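Clesby Travel Bursary

The Clesby Travel Bursary is a postgraduate award for students in the decorative and building arts who wish to spend part of their degree at a workshop or school outside their home country. It is administered by the Brindumell School of Applied Arts and is open to students enrolled at Brindumell or at one of its partner schools. The bursary pays for travel, lodging and a materials allowance. It does not pay tuition.

History

The bursary was set up under the will of Eino Savolainen, a surface painter who taught at Brindumell for 30 years. The original terms limited it to painters of imitation wood and stone. They were later widened to include plaster, tile, printed laminates and stone cutting, after several cycles in which too few applications were received. The award was suspended for two cycles while the endowment was moved to a separate account, and it resumed under its present rules.

Eligibility

An applicant must hold a first degree or an equivalent trade certificate and must have completed one term of postgraduate study by the closing date in August. Applicants who have already spent more than 18 months abroad for study are not eligible. There is no upper age limit. Part-time students may apply, but the placement itself must be taken full time.

The host workshop must confirm in writing that it can supervise the applicant. The confirmation states the name of the supervisor, the length of the placement and the tools and floor space to be made available. Placements last 11 weeks and may not be split. 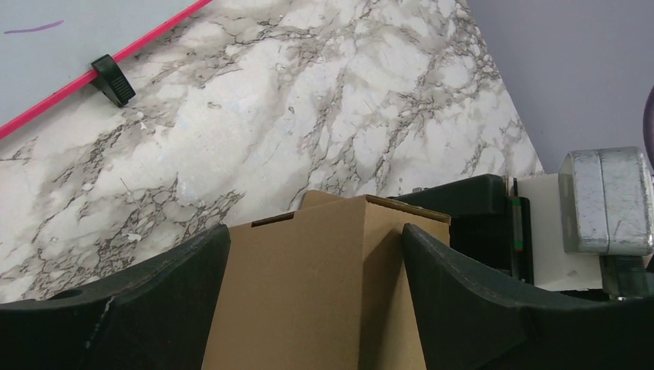
Applications consist of a statement of purpose, a budget, two letters of reference and a surface study. The statement is limited to 300 words and must explain how the work planned abroad relates to the degree. The surface study is a written analysis of one patterned material, natural or imitated, and is marked on the accuracy of its terms. For a pale marble pattern, an applicant would be expected to record the white and light gray ground, the darker gray and brownish veins, the main direction in which they run, and any places where the branching closes up into small rounded cells. Studies that give only a trade name for the pattern receive no marks in this section. Sketches may be attached but are not scored.

Selection

Applications are read by two assessors, who score them separately. Where the scores differ by more than one grade, a third assessor reads the file without seeing the earlier marks. Shortlisted applicants attend an interview, held in person or by video link. The interview includes a discussion of the surface study and of the proposed budget. Results are sent in writing, and unsuccessful applicants may request their scores.

Conditions of award

Payment is made in two parts, the first before departure and the second on receipt of an interim report. A holder who leaves the placement early must return the unused share of the lodging allowance. A final report is due by the end of the following term. Finished samples remain the property of the holder, although the school may ask to borrow them for teaching.

The bursary may be held together with the Ejigu Materials Grant, provided that the same expense is not claimed twice. It may not be combined with any other travel award from the school.

Notable holders

Marietjie Pillay used the bursary to study scagliola and later wrote the course notes on imitation stone used at Brindumell.

See also

Ejigu Materials Grant
Likex Fellowship in Conservation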